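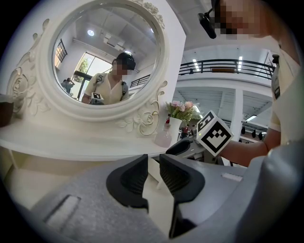

Pao-chu Tang
Community reporter, Cedville

There is a certain kind of furniture that people either love at first sight or politely back away from, and the white vanity now standing in the front room at Edetar House belongs firmly to that family. It has a round mirror in a thick white surround, carved with scrolls, and there are carved roses too, one of them curling away beneath the glass with its leaves faintly edged in gold. I will confess right now that I am in the first camp, and that I spent far longer in front of it than my visit strictly called for.

Edetar House, for those who haven't been past lately, is the old guest house at the Stavow end of Cedville, and it has been closed to overnight visitors while its bedrooms and sitting rooms are put back in order. The plan is to open the doors again in March, with the ground floor available for afternoon teas, small weddings and the sort of birthday where three generations turn up and everybody wants a photo. The vanity is meant for exactly those days. Brides will have it to themselves in the mornings, and the rest of us will be welcome to sit down and fix our hair before the scones arrive.

Tien-fu Ng, who is looking after the furnishing of the house, found the piece through Wei, the second-hand furniture dealer over the bridge, and paid $471 for it. He had gone in looking for a pair of bedside tables (he still hasn't found them, if anyone has a decent pair going spare) and came out having bought something he then had to measure three doorways for.

"I rang home and said I'd done something silly," he told me. "Then I sent a picture, and the answer came back that I should have done it years ago."

Getting it to the house took 2 trips in a borrowed ute, and the mirror travelled on its own, wrapped in every doona the household could spare. Tien-fu drove so slowly on the second run that a cyclist overtook him on the hill and gave him a wave. Both halves arrived without a chip, which he puts down to the doonas and I put down to the driving.

Looking after all that carving is a job in itself, and readers with something similar at home may like to know how he goes about it. Dust settles in the scrollwork and between the petals, and a cloth only pushes it further in, so he uses a soft make-up brush, kept for the purpose, and works from the top down. After that comes a barely damp cotton cloth on the flat surfaces and a dry one straight behind it. He won't use spray polish anywhere near the gold edging, having once taken the shine off a picture frame of his mother's, and the glass cleaner goes onto the cloth well away from the mirror so that none of it runs down behind the moulding. The whole business takes him the length of a radio program and a cup of tea that goes cold.

There was a fair bit of discussion over where the vanity should stand. Upstairs was the first idea, in the largest of the bedrooms, but the light up there is poor until well after lunch and the stairs have a turn in them that would worry a removalist. The front room won out in the end. There is daylight to be had from the tall glass, with the greenery outside, and the mirror picks it all up and hands it back into the room – green leaves, white wall, the ceiling light glowing overhead. On a dull afternoon that extra bit of brightness is worth a good deal.

I asked whether the gold on the roses would be touched up before opening, as it is very faint in places and you have to go looking for it. Tien-fu shook his head at once. He likes it as it is, and says fresh gold paint beside old white paint would make the whole thing look like a wedding cake. I did think it looked a little like a wedding cake already, and said so, and he took it in good spirit. He does mean to have the white looked at later in the year, once he has found a painter patient enough to go around all those curls.

The furnishing budget for the ground floor is $2,481, so the vanity has made quite a hole in it, and the remaining pieces will need to be found with a careful eye. Still on the list are the bedside tables, a low stool of the right height for sitting at the mirror, and a runner for the hallway. The stool is proving the hardest. Dining chairs are too tall, the piano stool from the back room wobbles, and a lovely upholstered one at Wei was sold while Tien-fu was out fetching his tape measure. He has set aside $300 for the right one and would be glad to hear from anybody clearing out a bedroom suite, particularly in white or cream, and he doesn't mind if the seat needs recovering.

Anyone who'd like a look at the front room before it opens properly is welcome to call in at Edetar House between 2 and 4 in the afternoon while the work goes on. Please use the side gate, as the front path is being relaid, and wear shoes you don't mind getting a bit of sand on. Offers of stools can be left at the house or with the counter staff at Wei, who have promised to pass them along.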